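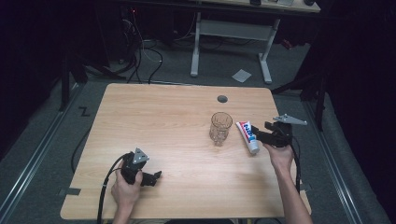
Head view, start of an episode: glass and toothpaste tube, both hand-held grippers in the operator's hands

Two-handed demos: policy hesitates before the first grasp. Trim the starts or re-record?

Posted Jul 4, 2020 by emis_bench

I am collecting two-handed demonstrations with a pair of wired hand-held grippers and one head camera. The task is short. Pick up the toothpaste tube with the right gripper, put it in the glass tumbler, release, and return both grippers to the table. The left gripper is supposed to steady the glass.

The set has 4,000 episodes. After removing those with tracking loss or missing gripper width, 3,284 are left. Training loss looks normal. On playback the policy moves to a point near the tube, stops there for several seconds, and sometimes never closes the jaws. The left arm often does not move at all.

I suspect the starts. Operators wait with both grippers still until they hear the recording tone, and some wait a good while after it. I measured the idle time and found 1,383 episodes with more than two seconds of no motion at the beginning. Is it enough to trim these, or is the data bad?

The tube starts at a different angle each time. The glass starts upright in all episodes.

Shalini Semwal

Trim them. Two seconds of stillness at your frame rate is a lot of samples that all say "stay where you are," and with a single-frame observation the model cannot tell the wait at the start from a pause near the tube.

What I would do, in order:

Compute speed for each gripper separately, plus the rate of change of jaw width. Cut everything before the first moment any of the three passes a threshold, but keep a few frames ahead of it. Do not cut on one hand only. If the right moves first and you trim on the left, you lose the approach.

Then check for pauses in the middle. Operators tend to stop just before closing the jaws to check alignment. That matches your symptom better than the idle start does. Plot the right gripper's speed against its distance to the grasp point for 50 episodes and you will see whether there is a dip. If there is, drop the slowest ones or resample by distance traveled. Leave the frames where the jaws are closing alone – the hand is nearly still there, and a naive filter will remove them.

The left arm is a separate problem. Look at how many episodes have the left gripper touching the glass. If the instructions said "steady the glass if needed," many operators will have skipped it, and the policy is copying them correctly.

Codotow

had the same thing, longer action chunks fixed it for me. did not trim anything

emis_bench

Followed the first reply. The dip before grasping is there and it is large. The left gripper touches the glass in only 645 of the 3,284 episodes, so the instruction sheet has been changed to make it mandatory. Retraining on the trimmed set now, with chunk length unchanged so that I am testing one thing at a time.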